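Progress report to the Michailidis fund, office furnishing grant, second period

Prepared by Orestis Bakalis, Skosero

The short version is that the shared office is open, the tables are in use, and I still don't think we have shown that the money changed how anyone works. The application promised "a room people choose." We have a room with white tables and glass walls. Whether people choose it or simply get sent there is a question our figures can't answer yet.

**Spending.** We have spent 1,109 of the 1,261 dollars set aside for small fittings. The remainder is being held back until the supplier explains its second delivery charge. I have asked twice.

**Tables.** The long white tops went in first. The curved front edge was sold to us as a way to fit more people along one side, and I remain unconvinced.

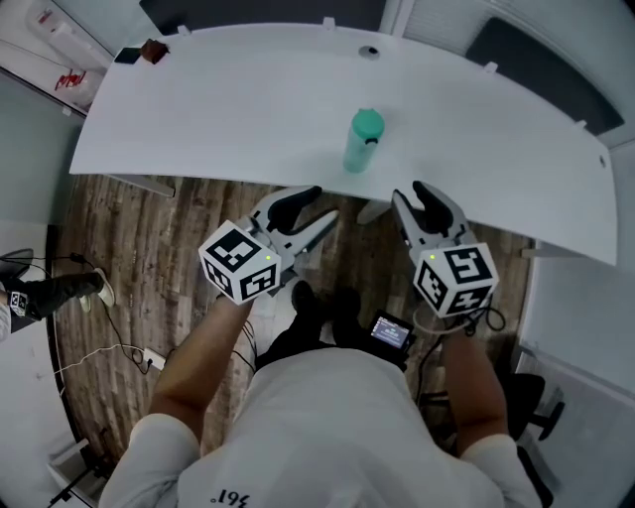

It looks good, and visitors say so, but a curved edge is hard to push up against anything straight. Two requests to rearrange the room have already been dropped for that reason. The round cable hole toward the back of the top is useful if your cable is long enough. Several people have said theirs aren't.

## What has been done

1. Tables placed and leveled. One was leveled again in January after complaints, and I expect a third visit.
2. Storage for personal things: not started. Phones and water bottles end up on the work surface. The plan said lockers would fix this. I would like to see a price before anyone repeats that.
3. Blinds. The glass partitions have white horizontal blinds, and they do give some privacy. They also pick up the ceiling lights in bright streaks, which the lighting plan never mentioned.
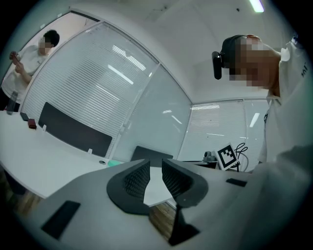
4. Seating. Dark chairs with black backs are in place. The survey got 40 replies and most called them "fine" – I would not build a case on that word.

## Next period

The Brerkport office wants to copy our layout as it stands. I advised them to wait until we have 4 months of booking records.
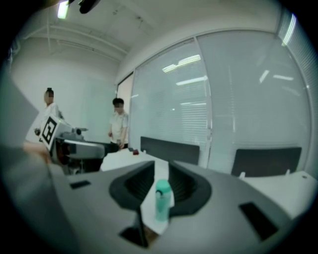 Hurnville, February

A note added after the draft went round. The Hurnville office read it and objected to my tone on the tables. They like theirs. I have left the wording alone, but their booking sheet will go in with the next report so you can judge for yourselves. The delivery charge is still unexplained, and the remaining money is still unspent.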